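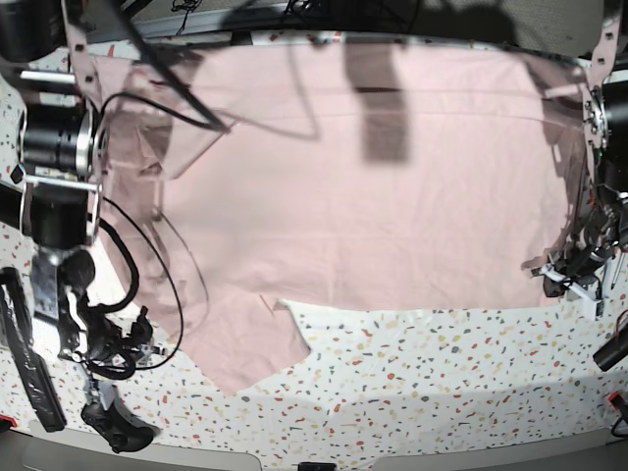 4.2 The flattening station and the people who work at it

Figure 3. Two-arm station with a pink cloth spread on the table, between the arms.

Last updated 17 Jul 2020

The station in Figure 3 was installed at the Zirnside laundry, which Kuipers runs for hotels and small clinics. Before the change, each item was pulled from the cart, shaken out, laid flat and folded by the same person. After it, the two arms took over the spreading step for single-layer pieces, and the folding stayed with the staff. The software came from Pindara and was tuned on site over two weeks.

We follow Verstraete in treating spreading as separate work from folding. Lieven Verstraete had argued that laundry studies tend to time the fold and leave out what comes before it, although workers themselves describe the spreading as the tiring part. Our interviews agree with him. Several operators said that their shoulders, more than their hands, decided how long they could stay at the table.

A cloth does not have to be free of every crease to be passed on. In Figure 3 most of the cloth lies flat, with faint creases across the upper half and some puckering toward the middle. The lower edge is uneven, and on the left a part of the fabric hangs lower than the rest. The operators at Zirnside had their own names for such states. A "good enough" piece could be folded after one pull by hand, while a "redo" went back to the arms. These terms were never written into the procedure, but every shift used them.

During the trial the station handled 1,938 items. The line manager had set a daily target of 200, later lowered to 100 for days with mixed loads. The lower target was the one the staff had asked for in the first place. They had pointed out that a mixed cart has to be sorted before anything reaches the table, and that sorting had been given no time in the plan.

Three changes came up in most interviews. Operators walked more, as they now looked after the station and a folding table at once. They talked less while working - the two tables face away from each other. And they spent part of each shift deciding when to step in, a task that appears in no job description we were given. Newer staff tended to step in early. Those with longer service at Kuipers waited, and some told us they had to learn to wait.

Pay grades did not change during the study. The works council at the sister site in Waten raised this in December, on the grounds that watching a machine and correcting its output is skilled work. Management replied that the duties were temporary. At the time of writing the station is still in use at Zirnside, and the question of grading is open.

Search this journal Enter keywords Go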